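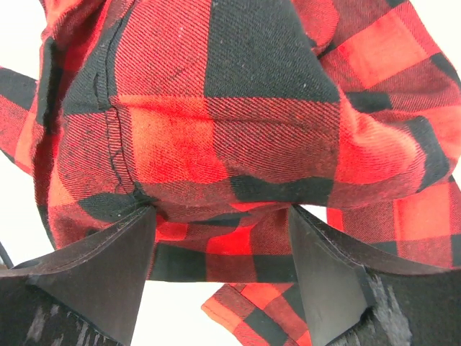
Samina Jadoon asked, in her comments on the first draft of this card, that the garments be listed by cloth and weave before anything else, and wrote that a reader looking for flannel should not have to search through the whole collection to find it. Her request has been adopted, and the listing below follows that order.

Kerkotham Household Articles
Data card

Date of this card: 2021-07-09
Prepared by: Morven Farquharson and Tariq Satti
Reviewed by: Samina Jadoon, Hammad Bhutto

Summary

Kerkotham Household Articles is a collection of pictures and written records of ordinary things kept in the home: clothing, display pieces, desk goods and small kitchen items. It holds 309 articles. Each article has one record, and a record may point to several pictures.

Contents

Clothing and cloth: 69 articles. Shirts are entered first by cloth (flannel, poplin, jersey, denim), then by pattern. Buffalo plaid is entered under its own name and is not merged with tartan or gingham. A red and black buffalo plaid flannel shirt is recorded as one article, however it is folded or bunched.

Household goods: the remaining articles, including frames, stands, boxes, jars and trays.

Lint, loose fibers and creases are left as they are. Contributors are asked not to brush or press a garment before it is entered.

Fields in each record

article_id: a number from 1 to 309
group: clothing or household
common_name: the name a shopper would use
material: the broadest term that is certain
color: up to three, the largest area first
pattern: blank where there is none
notes: free text, no more than 1000 characters

Display pieces

Floating-frame cases are entered as a single article together with their stands. The color field refers to the border and the stand. The clear window is noted under "material," and whatever can be seen through it is left out of the record. 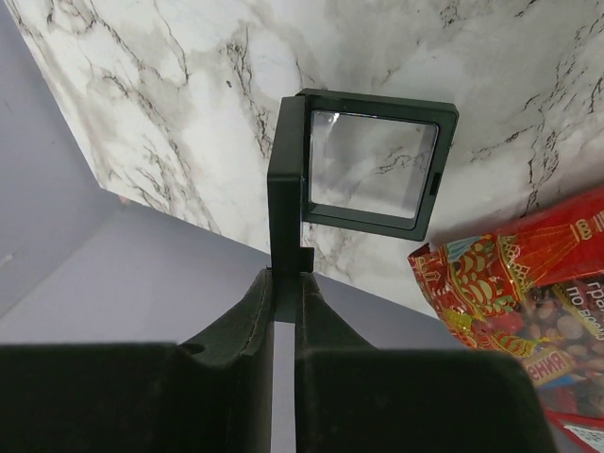
Floating-frame display case with stand, black plastic, clear window. Group: household.

Known limits

Of the 309 records, 302 have been checked by a second reader. The other seven are marked "open" in the notes field and should not be used for counts by material.

Seam and placket terms are uneven in the older shirt records. Sidra Janjua is revising them, and a corrected file is planned for December.

Cloth names follow the Climo word list. Where that list gives two names for one weave, the shorter is used. Users who need the longer form will find it in the file named climo_terms.

Terms of use

The collection may be used for teaching and research. Copies should carry this card with them. Changes to the field names should be stated in any version passed on to others.

Corrections

Please send corrections to the Jerkia records desk with the article number in the subject line. Requests to add new articles are handled separately and should not be combined with corrections.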